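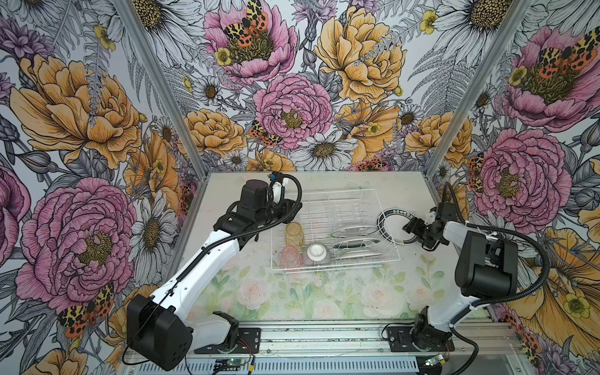 BIRSTEAD, 2022-01-18 – Bekel, the wallpaper company that has spent 27 years telling people their kitchens are too plain, will open its first public pattern library in Birstead this April. The library will hold more than 600 papers, many of them patterns your grandmother had and your mother scraped off with a butter knife. Visitors may borrow sample rolls for up to 50 days, long enough for most couples to finish the argument. Staff expect the big florals to go out first, the kind that cover three walls, with a floral mat on the table for anyone who still feels under-flowered.

"People ask us for something quiet," said Wim Van Damme, founder of Bekel. "We show them something quiet. Then they go home with peonies the size of a hubcap and write to us a year later, quite happy."

The library takes over the former Kuo shoe store on Mill Street. The shoe racks have been kept and now hold rolls, sorted by pattern size from "polite" to "are you sure." Admission is free. Paste is sold separately.

Leaves, too, have their fans. Botanical papers were the company's best sellers last year, ahead of stripes and well ahead of a beige grasscloth that sold seven rolls, four of them to Mr. Van Damme's brother. 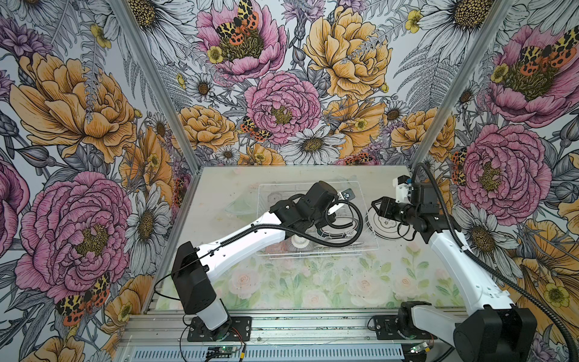

Matching the Plates

Opening month also brings Gravivar, a set of evening talks on living with pattern in small rooms. The first, led by color consultant Ajith Murthy, takes on a question the company hears a lot: what to put on the table when the walls are already shouting.

Mr. Murthy's advice is to pick one strong color for the rim and leave most of the plate white. Lettering is allowed. Fruit is discouraged. "A plate is going to be covered in noodles," he said. "Let it have its say in the middle and get out of the way."

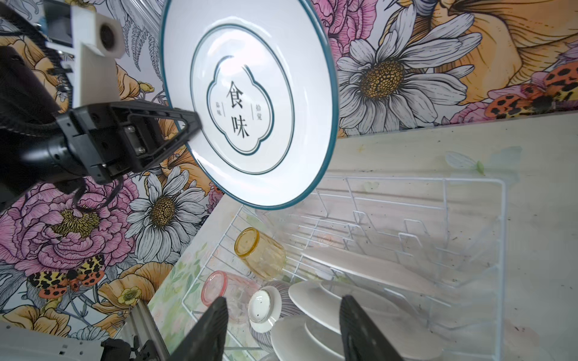

White plate with a dark teal rim and the characters 食味 at the center.

Talks are free, but seats must be booked at the library desk. Guests are welcome to bring a plate from home for an opinion, and should be ready to hear it.

Press inquiries: Bekel Press Office, Birstead. Sample books are available to reporters on request and must be returned.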